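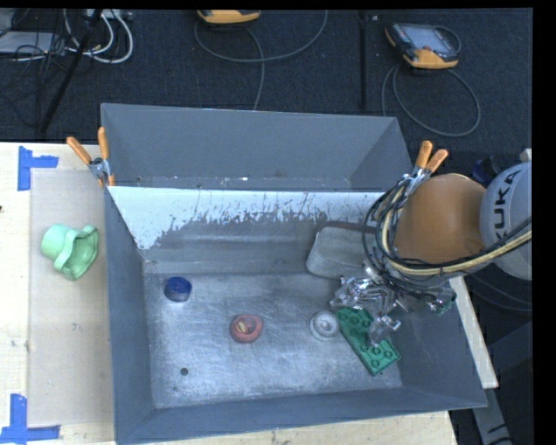 A grey metal bin on a pale wooden table, its far wall worn to a pale, flaking band along the top.

I have washed my face with a lot of things over the years, but oats might be the one I'd keep if I had to give up the rest. I started in February, when the heater was running day and night and my cheeks felt tight by lunchtime. A friend at work told me to skip the fancy cleanser and raid the pantry, so I did!

The method couldn't be simpler. Grind plain rolled oats until they look like flour, tip 4 teaspoons into a small bowl and stir in enough lukewarm water to make a loose, milky paste. Smooth it over damp skin, leave it for five minutes and rinse. Go gently around the eyes - and put a strainer over the drain, or you'll be fishing porridge out of it later (ask me how I know).

Fanni Katona, who makes small-batch soaps under the name Skurkach, is just as keen on oats as I am. "People want something that foams like mad," she told me. "I love a cleanser that leaves your face feeling like your face." She adds a little honey to hers in winter and swears by a cool cloth afterwards. I tried it the same night and loved how soft it felt, though my fringe was sticky until morning.

A few things I've picked up along the way. Fresh paste is best, so mix only what you need. The dry flour keeps well in a jar with a tight lid, and a jar lasts me 20 washes. Try a dab on your inner arm first if your skin is touchy, and leave oats alone altogether if you're allergic to them.

Next on my list is a rice water rinse for hair. The rice is already soaking on the bench - I can't wait to try it!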